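The second Fagerlund album runs 40 minutes and has 3 real songs. The rest is drone, and the drone is too loud.

Yanling Jin's mix keeps the bass near the level of the lead synth – a fault on small speakers, where both blur into one hum. 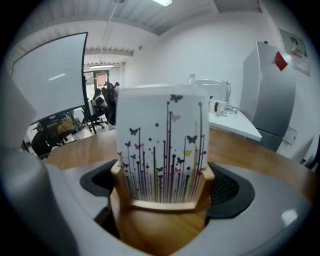
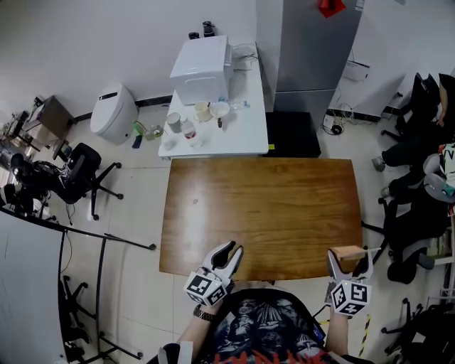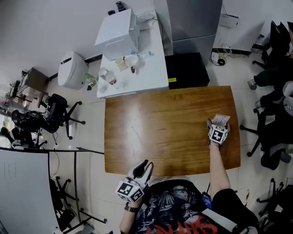 *First picture: a white mug. Second and third: the wooden table.*

"Kokton" is the exception. Xiaoyan Cao plays a plain organ line, the drums stay dry, and the track stops at its last chord. Loltska should have issued it as a single and left the drones for a later release.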